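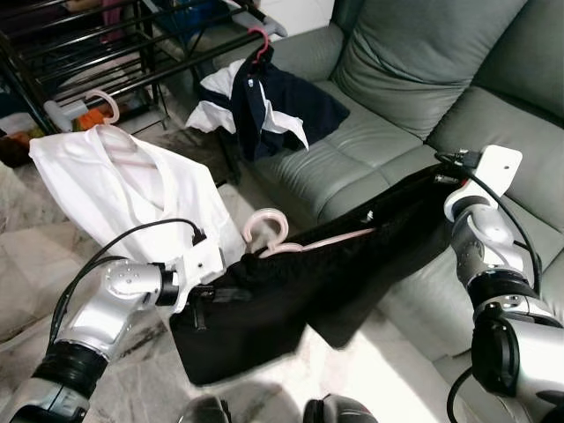

Rules for Robots That Help at Home

A robot that works in a home must follow rules, just as drivers and cyclists do. The Wosthorpe Code for Household Robots was published in November 2023. It has four parts, and the first two are explained on this page.

Part 1: Keep a safe distance
People and pets should stay out of reach of a robot's arms while they are moving. An adult must always be able to reach the stop button. Children should never press it as a game — it is there for emergencies.

Part 2: Handle things gently
A gripper is the part of a robot that holds things. It must grip firmly enough to keep hold of a shirt, but not so hard that it tears the cloth. Robots must also slow down near furniture. Bumping a chair can damage the chair, the robot or both. 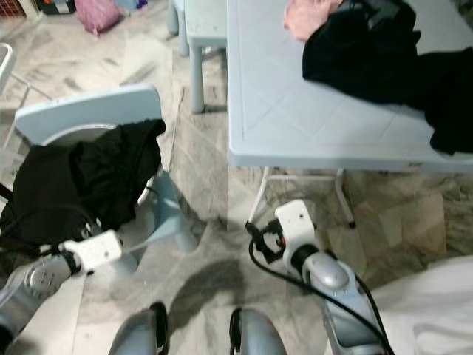 Walid Mansour asks whether a robot should stop when somebody walks into the room. Under the Code, it must slow down first, then stop if the person comes within reach. It may start again only when an adult tells it to.

Parts 3 and 4 cover privacy and repairs.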